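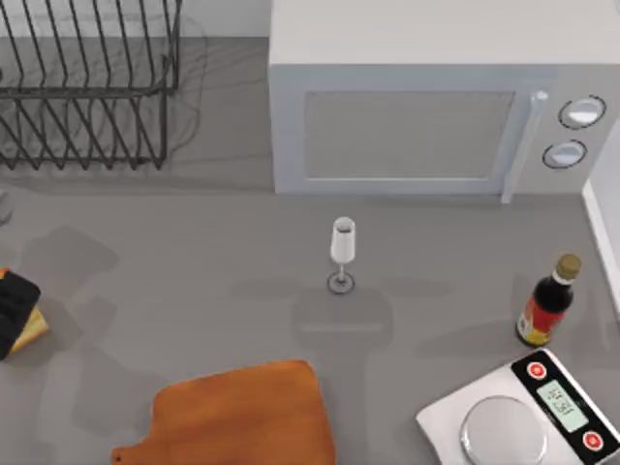

Progress report to the Leinonen Fund
Gralden County Sheriff's Office, Property and Evidence Unit
Reporting period ending 6 August 2021

Purpose of the award

The award pays for the review of evidence held in closed burglary and theft cases, and for moving the unit's paper property ledgers into the Tostov records system. It does not cover open cases, firearms or biological evidence, all of which stay under the existing procedure.

Work completed

The closed-case ledgers have been entered through the end of the third volume. This gives 1317 item records in Tostov, each with a case number, a shelf location and a disposition code. Records with no legible case number were entered under a holding code and are not included in that figure.

Staff then pulled a check sample of 200 records and compared each one with the item on the shelf. Two items were not at the location shown. Both were found in the overflow room at the Sestden substation, where they had been moved before the current ledger format came into use. The location fields have been corrected, and the Sestden transfer log is now being entered as a separate batch.

Disposition requests for the first 100 eligible items went to the prosecutor's office in March. Approvals have come back in small groups. Items approved for return are held until the owner has been notified by mail and the notice period has run. Items approved for destruction are still on the shelf - the disposal contract has not been renewed.

Problems

Older burglary reports often list several items under one tag. Tostov expects one tag per item, so these entries have to be split by hand and the original tag number kept in the notes field. This was not allowed for in the work plan and is the main cause of the delay on the fourth volume.

The barcode printer was out of service for part of the period. Labels for the affected records were printed later and applied during the shelf check.

Budget

Spending on temporary clerical hours is ahead of plan. Spending on shelving is behind plan by a larger amount. The unit asks to move the unspent shelving money to clerical hours. No increase in the total award is requested.

Next period

- Finish the fourth ledger volume and the Sestden transfer log
- Send the second group of disposition requests
- Repeat the shelf check on newly entered records
- Submit the written procedure for split tags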